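Week 4 – Figure and ground, or why your eye grabs the outline first

Hi all, these are my notes from Monday, tidied up a bit (Saeed Dehghan asked for them, so blame him if they're too long).

We started with the Wannasri cards. I held each one up for 200 milliseconds and asked you to shout out what you saw, and most of you named the animal before you could have told me a single thing about its eyes or fur. Outline comes first! When there's very little detail inside a shape, the edge has to do nearly all the work, and your brain is pretty happy with that. It fills in the rest from memory, sometimes wrongly – remember Sosina's "teapot," which was a duck.

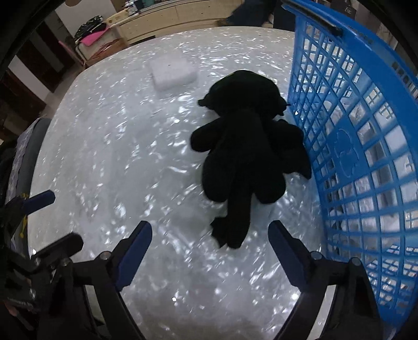 Fig. 2. Black plush toy on a pale, glossy surface.

Contrast matters a lot too. A dark shape on a light ground pops out, and we tend to read the light part as carrying on behind it. I love the old vase-and-faces drawing for this, because there you can flip the two back and forth (try it while blinking, it's weirdly fun). The border always seems to belong to one side at a time.

Size and closed edges also push us toward seeing a figure. Smaller, closed areas usually win. Symmetry helps, though I think the textbook oversells it a little, and I'll bring the other paper so you can argue with me.

For next week: read chapter 11 up to the part on camouflage, and cut two silhouettes out of black paper. Make one easy and one mean. Esi Ayaaba has the spare scissors, and write-ups should stay under 400 words, please.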